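Distributed Ledgers, Unit 6: Reaching Agreement Among Nodes

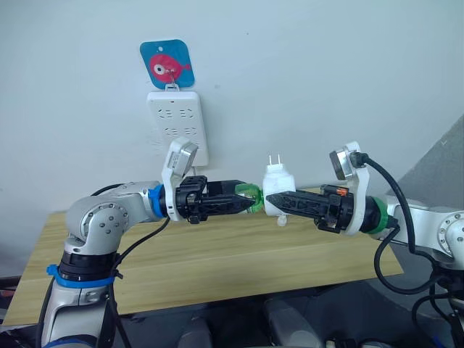
Fig. 6.1. Two arms, facing grippers, each holding part of a plug assembly.

6.1 The problem

A ledger kept on one machine needs no agreement protocol. The machine applies entries in the order they arrive, and that order is the record. Once copies are kept on several machines, messages reach them in different orders, and some do not arrive at all. A consensus protocol is the set of rules by which the copies settle on a single order.

Two properties are required of any such protocol.

Safety: no two correct nodes accept different blocks at the same height.
Liveness: a valid entry submitted to a correct node is eventually included.

In a fully asynchronous network, a deterministic protocol cannot guarantee both if even one node may crash. Practical systems assume some bound on message delay, or use randomness.

6.2 Fault models

A crash fault is a node that stops. It sends nothing further, and whatever it sent before was correct. A Byzantine fault is a node that may send anything, including different messages to different peers.

Let n be the number of nodes and f the number of faulty ones to be tolerated.

Crash faults: n must be at least 2f + 1.
Byzantine faults: n must be at least 3f + 1, under partial synchrony.

Worked case. The Dovdale network in the problem set has n = 79. Under the Byzantine model, f = 26, and the quorum is 2f + 1 = 53. Any two quorums of 53 overlap in at least 27 nodes, and at least one of those is correct. Under the crash model the same network tolerates f = 39.

6.3 Permissioned and open membership

Quorum counting works only if the list of members is known. In an open network one operator can start any number of nodes, so votes are weighted by something costly to obtain. Proof of work uses computation. Proof of stake uses locked funds, which can be reduced if the validator is shown to have signed two conflicting blocks.

Finality also differs. A quorum protocol gives a block that will not be reversed while the fault bound holds. A longest-chain protocol gives a probability of reversal that falls as further blocks are added. Applications that release goods on payment must state how many blocks they wait for.

6.4 Message cost

In the basic all-to-all design, each node sends to every other node in each voting phase. One phase costs n(n - 1) messages. For n = 146 the figure is 21,170. Routing votes through a leader cuts this to 2(n - 1), or 290, at the price of a leader replacement procedure when the leader fails.

Exercises

1. Find the largest f for n = 219 under each fault model.
2. Repeat the overlap calculation of 6.2 for n = 146. Take the quorum as 2f + 1 first, then as n - f, and compare the results.
3. Read the Erkcombe case sheet. State which property is lost during the partition.

Next unit: transaction formats and signatures.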